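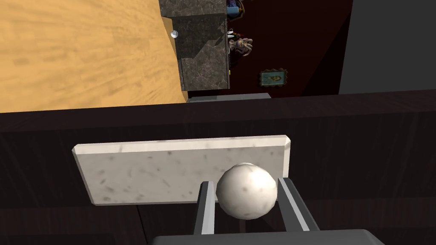
Skustadora user boards > Simulated cells > Setup and faults

Two-arm cell, left gripper lets go on lift

ldoucet
ok so the Votberg two-arm model in the kitchen world. left gripper closes on the ball fine, holds fine, then on lift it creeps and drops. right arm same task no problem. finger friction is the same on both, I checked twice. grip force 21 N. worked before I pulled the new build. anybody?

yuxi_h
collision mesh on the ball? if its the lumpy low poly one you're getting point contacts. swap for a plain sphere

ldoucet
same ball both arms tho

Dexter H
Force too low. Put it up to 40 and move on.

suqin.lei
please dont do that, you'll get fingers sinking into the ball and then it shoots off across the room. did you re-zero the fingers after the update? left one on mine was off by nearly 2 mm, pads not meeting square

Dexter H
Ran mine high for months, never shot anything anywhere.

suqin.lei
on blocks. not on a ball

ldoucet
havent re-zeroed no. where is that now, they moved the menu

suqin.lei
park the base up against the counter, both arms up, both grippers open, nothing in them. then Fledness panel > joints > finger offset. do left and right, even if right looks ok. like so

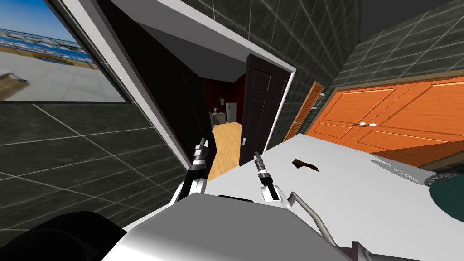
Last edited by suqin.lei on 7/12/18

save to the robot file and NOT the world file or its gone next time you load. got me twice

ldoucet
offset was way out on the left. zeroed it, 13 lifts, no drops. left force at 21

yuxi_h
still think you should change the mesh

Dexter H
Would of held at 40 too.

ldoucet
will try the sphere tonite. leaving this open till then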